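3.2 Block layouts and the copying task

The layouts used in the main study were drawn up by Thư Đàm from a larger pool tested in December. Each layout has a base, a set of pieces that stand or lie on the base, and in the harder group one or two pieces placed on the floor next to it. We kept the pieces plain in shape and gave each kind its own colour, so that a participant who lost track of a shape could still name the piece by colour when talking through the task.

Participants were given 30 seconds to study a layout before it was covered. They then had 300 seconds to rebuild it from a tray holding the same pieces in mixed order. No help was given during this time, and participants could stop early if they felt they had finished. A piece was scored as correct when it was on the right side of its neighbour and facing the right way. Small gaps between pieces were ignored.

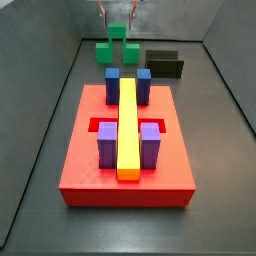
Figure 2. Layout from the harder group. A long yellow bar lies down the middle of the red base, between two blue and two purple blocks. The green stepped arch and a dark channel-shaped piece stand behind the base.

Layouts with a central bar were of special interest to us. In the earlier Dimora trials, people tended to put the bar down first and then build outwards from it, and mistakes in its position carried over to everything placed later. We wanted to see whether paired blocks on either side would lead people to start elsewhere. The order in which pieces were put down was therefore written up for every attempt, together with any piece that was picked up again and moved.

Pieces placed off the base were scored separately. Several participants in the pilot treated them as spares and left them in the tray, which brought down their total even where the base itself had been rebuilt without error. For the main study the spoken instructions were changed to say that every piece in the tray belonged to the layout. The wording is given in full in Appendix B, along with the scoring sheet.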